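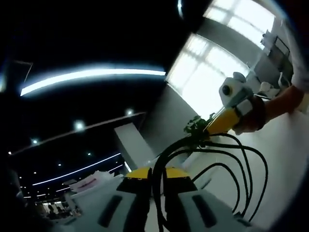
Hand-held gripper with the yellow handle, cables up top, beside a white table.

About Wotatville Equipment Planning

We help small manufacturers, repair shops and trade schools decide whether to buy automation. A fair share of them decide to wait, and we get paid the same either way. We don't sell robots, we don't lease them, and we take no commission from anyone who does.

Kohei Takeda started the firm after 7 years of signing purchase orders for other people's robots. Too many of those machines ended up under a tarp. The quote had covered the arm and left out the fencing, the air line, the spare fingers, the second round of training and the person who had to babysit the thing on night shift. He still keeps the quotes in a binder, and new clients are welcome to read it.

What we do

Most jobs start with a walk through the building and a look at the last year of hand work. We want to know what people pick up, how often, and what goes wrong when they do. Then we write a budget that covers the full life of the equipment, including the day it gets hauled out. If a vendor has promised a payback date, we ask for the figures behind it. Some vendors send them. Some stop calling.

We also review plans for collecting demonstration data with hand-held grippers. A lot of buyers have been told this is the cheap way in: no arm to buy yet, just a handle, a camera and somebody willing to do the task over and over. Maybe so. The handle is a small line on the budget. Labor, storage, broken cables and checking the recordings are bigger ones, and you should see them before you order a dozen sets. We have no quarrel with the method. We do have a quarrel with a one-page proposal that leaves out who does the work.

Our record

As of May 25, 2024, we have reviewed 532 quotes for 109 clients. We keep a list of the items most often missing from them, and installation is still at the top. Grippers are next -- usually one set is priced, and it is priced as if it will never wear out.

The Brurnden job is the one people ask us about. The shop wanted two palletizing cells and had the loan lined up. We told them to fix the labeling on their incoming boxes first and look at one cell the following August. They bought the one cell. They have not asked us about a second.

How we charge

A basic review is 80 hours at a fixed price, agreed before we start. Travel to Ulham and the surrounding towns is included. Farther out, you pay the mileage. We do not work for a percentage of savings, as we have seen how those savings get added up.

Who we work with

For electrical and floor-load questions we use Pawłowska, an outside engineering office that bills you directly and is free to disagree with us. It has done so in writing, and we passed the letter on to the client.

If you already have a quote, send us the whole thing with the terms pages attached. A brochure is no use to us.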